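Projektbericht: Kabelreste im Haushalt – was bringt getrenntes Sammeln?
Karabo Lekota, Wakana Tanabe
Abgabe: 2022-08-11

3. Vorgehen und Ergebnisse

In der Einleitung haben wir die verbreitete Behauptung zitiert, in deutschen Schubladen liege ein »Kupferschatz«. Wir wollten wissen, was davon im Wohnheim Drusby übrig bleibt. Im Juli haben wir 100 Fragebögen verteilt und auf zwei Etagen Sammelkisten aufgestellt. Gefragt wurde nach ungenutzten Ladekabeln, Netzteilen und losen Leitungen.

Die Auskünfte sind mit Vorsicht zu lesen. Viele gaben an, »demnächst« etwas abzugeben. In den Kisten lag am Ende deutlich weniger, als die Bögen versprachen. Ob das an Bequemlichkeit liegt oder an der Angst, genau dieses eine Kabel noch zu brauchen, können wir mit unseren Daten nicht klären.
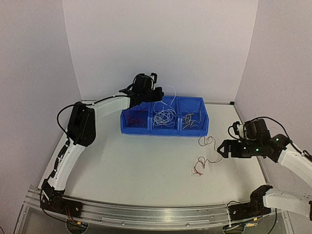
Abb. 2: Lose Leitungen in einem blauen Kunststoffbehälter mit drei Fächern.

Auch die Sortierung nach Typ halten wir für überschätzt. Salvador Coelho hat fünf Stunden lang getrennt, gewogen und beschriftet. Der Erlös beim Händler hätte seine Busfahrkarte nicht gedeckt. Die Broschüre der Initiative Felano rechnet solche Arbeitszeit gar nicht ein – ein Posten, der die schöne Bilanz dort vermutlich kippen würde.

4. Grenzen

Ein Wohnheim ist kein Durchschnittshaushalt, und wer Fragebögen ausfüllt, interessiert sich meist ohnehin für das Thema. Den Kupferanteil haben wir aus Tabellenwerten übernommen und nicht selbst gemessen. Eine Wiederholung im Wohnheim Wesari ist geplant, dann mit einer Waage, die auch kleine Mengen zuverlässig anzeigt.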